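홈 | 글 목록 | 살림 | 읽은 것 | 방명록

버리기 전에 의심하기

마지막 수정: 9월

정리 책을 또 한 권 읽었다. 실뱅 텍시에(Sylvain Texier)라는 사람이 쓴 책인데, 도서관 신간 코너에 꽂혀 있길래 집어 왔다. 407쪽이다. 물건을 줄이라는 책이 407쪽이라니, 첫 장을 펴기 전부터 미심쩍은 마음이 들었다. 그래도 끝까지 읽었다. 욕을 하려면 읽고 해야 한다는 것이 내 나름의 원칙이다.

내용은 이 분야 책을 두세 권 읽은 사람이라면 짐작할 만하다. 일 년 동안 쓰지 않은 것은 버려라, 추억은 사진으로 찍어 두고 실물은 내보내라, 빈 서랍을 하나 만들어라. 저자는 이걸 '가벼운 집의 법칙'이라고 부르는데 왜 법칙인지는 책 어디에도 나오지 않는다. 본인이 해 보니 좋았다는 이야기와, 편지를 보내온 독자들도 좋았다더라는 이야기가 번갈아 나올 뿐이다. 해 봤는데 후회했다는 독자는 한 명도 등장하지 않는다. 그런 사람은 편지를 쓰지 않았거나, 썼는데 실리지 않았을 것이다.

내가 제일 믿지 않는 것은 '일 년 기준'이다. 우리 집에는 삼 년 만에 꺼내 쓴 물건이 꽤 있다. 큰 들통, 전기 인두, 손님용 이불. 들통은 작년 김장 때 없었으면 정말 곤란했을 것이고, 인두는 라디오 전선을 붙이느라 썼다. 저자는 그런 건 필요할 때 빌리면 된다고 한다. 누구한테? 나는 아파트 12년 차인데 옆집에서 들통을 빌릴 만큼 친하지가 않다. 빌려주는 업체를 찾아보니 Gistska라는 앱이 있기는 했다. 우리 동네에 올라온 물건은 캠핑 의자와 아기 욕조가 거의 전부였다.
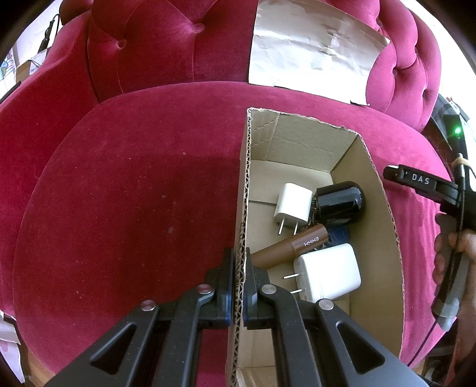 돈 이야기도 빼놓을 수가 없다. 버리는 데도 돈이 든다. 의자 하나 내놓으려면 스티커를 사야 하고, 장롱쯤 되면 사람을 불러야 한다. 그런데 이런 책에서는 물건이 문밖으로 나가는 순간 그냥 사라진다. 나가서 어디로 가는지는 한 줄도 없다. 텍시에 씨는 기부를 권하지만, 기부 단체 쪽 사정을 조금이라도 아는 사람은 안다. 받아서 도로 버리는 물건이 상당하다. 나도 몇 해 전에 옷을 두 자루 들고 갔다가 한 자루를 그대로 들고 돌아왔다. 목이 늘어난 티셔츠를 누가 입느냐는 표정이었는데, 맞는 말이라 할 말이 없었다.

그리고 버린 다음에 사는 것들. 책의 뒤쪽 3분의 1은 사실상 수납용품 안내다. 규격이 맞는 통, 라벨, 칸막이. 저자가 추천하는 Porport라는 브랜드의 뚜껑 달린 통을 나도 예전에 써 본 적이 있다. 나쁜 물건은 아니다. 다만 집에 있던 과자 상자가 하던 일을 돈 받고 하고 있을 뿐이다. 비우라는 책이 채울 것을 판다. 나는 이 대목에서 책을 덮었다가 연체료가 아까워 다시 폈다.

공평하게 쓰자면 도움이 된 부분도 있다. 서류 이야기가 그렇다. 가전제품 설명서는 제조사 홈페이지에서 받을 수 있으니 모아 두지 말라는 말을 듣고 파일철을 뒤졌더니, 이미 우리 집에 없는 밥솥과 청소기의 설명서가 나왔다. 이건 변명의 여지가 없어서 다 내보냈다. 다만 보일러 설명서는 남겼다. 홈페이지에 들어가 보니 우리 집 모델은 단종이라며 목록에 없었다. 저자의 말을 그대로 믿고 버렸으면 한겨울에 오류 번호를 들고 고객센터 대기음이나 듣고 있었을 것이다.

영수증은 좀 애매하다. 카드 내역이 있으니 필요 없다고들 하는데, 보증 수리를 맡기러 가면 꼭 종이를 찾는 곳이 있다. 재작년에 산 전기 포트가 그랬다. 나는 앞으로도 영수증을 봉투에 넣어 둘 생각이다. 봉투는 한 해에 하나. 2025라고 적힌 봉투가 벌써 불룩하다.

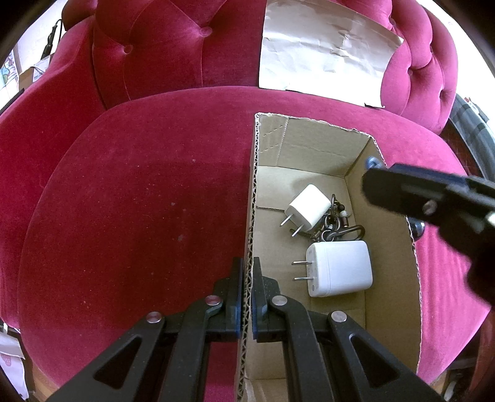

책에서 가장 자신만만한 장은 '물건을 줄이면 시간이 늘어난다'는 장이다. 저자는 정리 후에 하루 41분이 늘었다고 쓴다. 41분. 40분도 아니고. 누가 어떻게 쟀는지는 설명이 없다. 궁금해서 나도 내 시간을 며칠 적어 보려다가, 적는 데 시간이 드는 것이 우스워 그만뒀다. 물건 찾느라 허비하는 시간이 있기는 하다. 주로 안경과 가위다. 그런데 안경은 물건이 많아서 못 찾는 게 아니라 내가 아무 데나 벗어 놓아서 못 찾는다. 텅 빈 방에 살아도 나는 안경을 못 찾을 것 같다.

또 하나, 이런 책들은 대개 혼자 사는 사람이거나 식구를 완전히 장악한 사람이 쓴다. 남편은 낚시 도구를, 어머니는 빈 유리병을 못 버린다. 유리병은 솔직히 나도 답답하다. 그렇지만 어머니가 그 병에 매실청을 담아 주면 나는 또 잘 먹는다. 텍시에 씨는 가족을 '설득'하라고 두 쪽에 걸쳐 쓰면서, 설득이 안 되었을 때의 이야기는 다음 장으로 미룬다. 다음 장은 옷장 이야기였다.

책 끝에는 저자가 여름마다 머문다는 Stasstead의 오두막이 나온다. 숟가락 하나, 접시 하나, 담요 한 장. 아름답다고 쓰여 있다. 나는 읽으면서 계속 다른 계절에 사는 집이 궁금했다. 오두막에 없는 것들은 다 그 집에 있지 않겠나. 접시 하나로 사는 여름은 찬장이 있는 사람의 여름이다. 비슷한 생각을 예전에 Sarıgül이라는 마을 민박에서도 했다. 방이 텅 비어 있어서 일행이 다들 이렇게 살고 싶다고 했는데, 주인집 창고 문이 열리니 농기구며 대야며 천장까지 쌓여 있었다. 나는 그 창고 쪽이 훨씬 믿음이 갔다.

그래서 이번에도 크게 버린 것은 없다. 설명서 한 묶음, 말라붙은 펜, 짝 없는 반찬통 뚜껑. 뚜껑은 버리고 이틀 뒤에 짝이 나왔다. 책은 반납했고, 뒤에 예약자가 세 명 있다고 사서가 알려 줬다. 다음에는 같은 코너에 있던 냉장고 정리 책을 빌려 볼까 하는데, 그건 그래도 백 쪽 남짓이다.

댓글 4

들깨가루: 뚜껑 대목에서 웃었어요ㅠㅠ 저는 압력솥 추를 버린 사람입니다. 뭔지 몰라서 버렸는데 솥을 못 쓰게 됐어요.

모과나무집: 저는 이 책 꽤 좋게 읽었는데요. 법칙이라는 말이 거슬리는 건 동의하지만 일 년 기준은 옷에는 잘 맞는 것 같습니다. 들통까지 옷처럼 취급하라는 뜻은 아니었을 거예요.

ㄴ 글쓴이: 옷이라면 저도 반쯤은 인정합니다. 그런데 책에는 '모든 물건'이라고 되어 있더라고요. 나머지 반은 상복 때문에 인정 못 합니다.

지나가던이: 보일러 설명서는 무조건 보관하세요. 저희는 보일러 옆면에 테이프로 붙여 놨습니다.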